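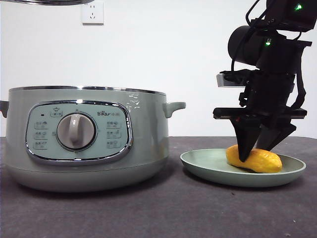 *Fixed camera: fingers on either side of the corn, cooker on the left.*

Most of February went into the timing layer of Irow, the small runtime I use for tabletop manipulation. The policy code barely changed. What changed is how images and joint states get matched before anything downstream sees them, and the grasp numbers moved more from that than from the previous two months of tuning. These are my notes, mostly so I don't repeat the work.

The task is corn, plate and an electric cooker with a lid. The controller runs at 70 Hz. Cameras run at 30. Until recently, Irow handed the policy whatever image had arrived most recently from each camera, plus the current joint state, and called that an observation. I wrote that code and at the time I thought it was fine.

## Where the error was

Marta Pylypenko noticed it first, in the replay viewer (Nastier, our log tool). She had overlaid the projected fingertip position on the wrist images and saw that it was good when the arm was still and bad when the arm moved, always in the direction of travel. A calibration error would have been there in both cases.

Irow was stamping images on receipt. The stamp therefore included exposure, readout, USB transfer, decode, and any time spent waiting in the queue. I measured it by sweeping one joint with a sine wave and cross-correlating the joint velocity with mean optical flow in the image. The wrist camera came out 56 ms late. The fixed camera was late by a different amount, and its delay also wandered when disk writes were heavy.

At approach speed, 56 ms is enough to put the estimated object pose on the wrong side of a finger. 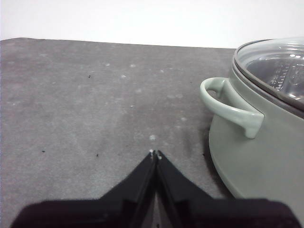 *Wrist view of bare mat with the pot at right. Plenty of texture for optical flow.*

I had expected to need a printed target for the sweep. The specks on the mat turned out to be sufficient, as long as the back wall is masked off. The wall has no features and drags the flow estimate toward zero, which flattens the correlation peak. The glass lid needs masking too. Highlights slide across it as the viewpoint changes and they don't follow the geometry of anything. The gripper is fixed relative to the wrist camera, so its mask is static and I draw it once per mounting.

## The fix

Three changes, in order of how much they helped:

1. Images are stamped with the driver's capture time, corrected by a per-camera offset stored in the calibration file. Receipt time is still logged, under a different name, so that nobody can pick it up by accident.
2. Joint states go into a ring buffer of 3000 samples. When an image arrives, Irow interpolates the joint state at the image's capture time. The policy gets a consistent past observation, and the controller handles the rest of the latency by executing from the action chunk at the right index.
3. The queue between decode and policy now has depth one and drops the older image. I had it deeper, for smoothness, and it was smooth and stale.

The relevant part of the config:

```
sync:
 stamp: capture
 joint_buffer: 3000
 wrist_offset_ms: 56
 queue_depth: 1
 on_missing: hold
```

`on_missing: hold` deserves a warning. If either camera goes quiet, the arm finishes nothing and holds position. The old behavior was to continue on the last image, and on a contact task I don't want that as a default.

## The start check

Perception gets one easy job before each episode: look at the fixed camera and decide whether the starting layout is acceptable. It segments the cooker, the plate and the yellow object, and compares the regions to a stored layout with a tolerance for each.
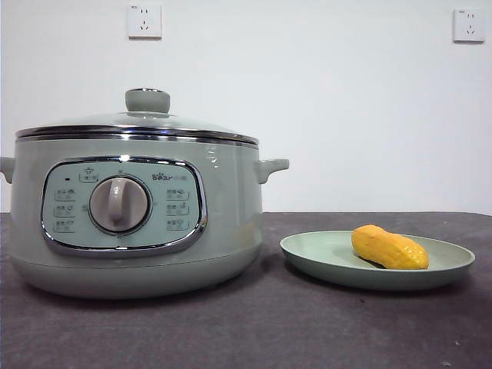 *Fixed view, arm out of view. Lid on, corn toward the right side of the plate.*

Color thresholds did not survive here. The cooker and the plate are close enough in green that a threshold wide enough for changes in room light merges them whenever the gap between them is small. I switched to a small segmentation network and kept the color test only for the corn, where saturation separates it from everything else on the table. The chrome around the lid and the panel still produces ragged mask edges. I fit an ellipse to the lid region and ignore the boundary pixels.

The check also refuses to run if any arm pixels are in the fixed view. An arm hovering over the plate hides part of the rim and shifts the plate centroid, and the first version accepted that as a displaced plate. Fedoruk, the planner, then planned to the wrong place with complete confidence.

Handing off from the fixed view to the wrist view is where the alignment pays for itself. The coarse pose comes from the fixed camera, and the wrist camera refines it during approach. Corn is convenient for this: long axis well defined, strong contrast against the plate. It is also nearly symmetric end to end, so the orientation estimate used to flip by 180 degrees between consecutive images and the gripper would start a half turn. I now take the grasp angle modulo 180 and choose whichever solution is nearer the current wrist angle.

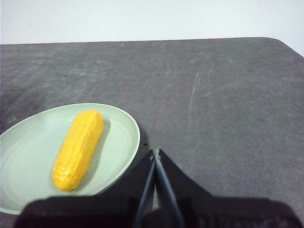 ## Still open

- The fixed camera's delay varies under load. I use a constant offset anyway. Moving the recorder to its own process is next.
- Interpolation is linear in joint space. Fine for slow approaches, untested near the speed limits.
- Nastier still draws overlays using receipt time for logs made before the change. Marta has a branch that reapplies the offsets on load; it needs a flag so converted logs aren't corrected twice.
- The rig in Lirkolska has different cameras, so its offset has to be measured separately. Don't copy my 56 into that file.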